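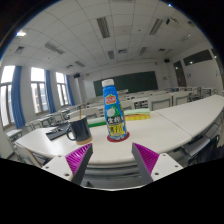
By the Clilov Evening Writers
Contributing storyteller, Furkgate Community Pages

The Coaster

My aunt always said you could tell how long a woman meant to stay in a room by what she put down first. If it was her purse, she was going soon. If it was her cup, well, you might as well find her a chair. I thought of that the May I started teaching the evening sewing class at Furkgate, because the first thing I put down on that long pale table was my navy mug, the one with the bottom the color of cork, and I hadn't even found the light switch yet.

It was a big classroom, much too big for the 5 people who had signed up, with row after row of cream chairs that all looked as if they were waiting for somebody more important. I had taken the bus in from Flustolwood with everything in one bag, and I set it all out along the table the way my aunt used to lay out her kitchen before company came. The mug, with the stirring stick still in it. Two sponges, for dabbing out chalk marks. The dark mat, put down crooked, with my few bright bits and pieces on it so they wouldn't roll off and get lost. And last of all the coaster, round and dark red, which had been hers.

I should tell you about the coaster, because I have carried it through 3 apartments and one very wet summer, and people do ask. She bought it at Tarawneh, the housewares shop on the hill, back when it still had the bell over the door. There were supposed to be more of them, a whole set, but she only liked the one. She said a set was for people who expected a crowd, and a single coaster was for a person who expected somebody in particular. She kept it on the side of the table where she didn't sit.

So I did the same. I put it out in front, across from my own place, and left it bare, and I went about the class. We cut, we pinned, we unpicked what we had pinned. A woman with silver hair made a pillowcase so lovely that she wouldn't let us fold it. Another lady, a quiet one, came early every time and left last, and in all those weeks I don't believe she said more than good evening and thank you, though she said both of them very nicely.
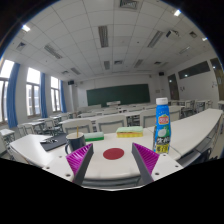 One evening the quiet lady came in with a tall blue bottle of coconut drink under her arm. She had walked up from the Clilov side of town, which is a fair climb, and the window light was still soft across the table, the way it gets that time of year, when you keep thinking you ought to go home and then don't. She set the bottle down beside the coaster. Beside it, mind you, close enough to touch, and she looked at that red circle for a good while as if she were reading it.

"Is someone sitting here?" she asked.

Now, I had an answer ready for that. I'd had it ready for years, a nice light answer about my aunt and her ways, and I opened my mouth to give it and found it had gone clean out of my head. What I said was, "I don't think so. I think it's been waiting."

She nodded as though that were perfectly sensible. Then she picked up the bottle and put it down again, square in the middle of the red, and pulled one of the cream chairs around to my side of the room. She told me she'd grown up drinking something like it, only poured from a pitcher, and that her mother had used a saucer underneath because of the rings it left. Her mother had been fierce about rings. I said my aunt had been just the same, and we were off.

We missed the first bus, and then the one after it. I rinsed out my mug so that we'd have something to pour into, and we passed it back and forth across the corner of the table with the sewing pushed over to one side, and she talked more in that hour than she had since the class began.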